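Zu Besuch bei Honasent

Drei Stunden Fahrt für einen Nachmittag im Labor, aber bevor wir 2.000 Euro pro Handgreifer ausgeben, wollte ich die Dinger mal selbst sehen! Suryani Menon hat uns durch die Räume geführt und geduldig alle Fragen ertragen (ich hatte viele). Die Orangen, gerippten Polster an den Fingern sind Verschleißteile – die hatte ich im Budget komplett vergessen. Ein Satz kostet 637 Euro, autsch. Also erst mal zwei Greifer und dafür genug Ersatz.
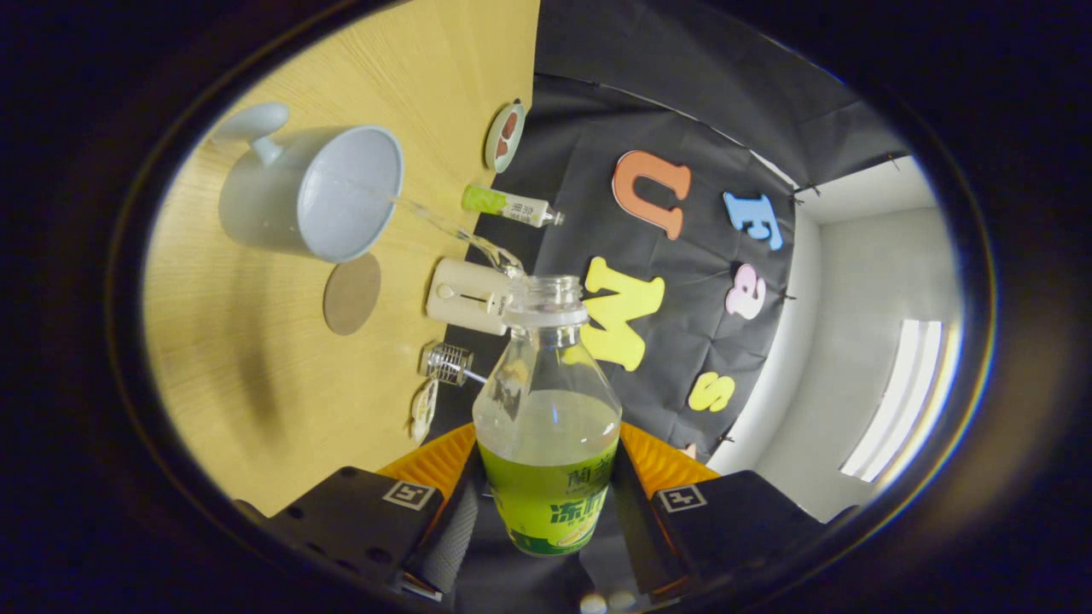
Oğuzhan Karakaya, Einkauf und Geräteplanung

Die offene Flasche zwischen den Polstern hat mich dann doch überzeugt, so etwas steht bei uns ja auch ständig herum. Das Angebot soll im Juli kommen – ich bin gespannt!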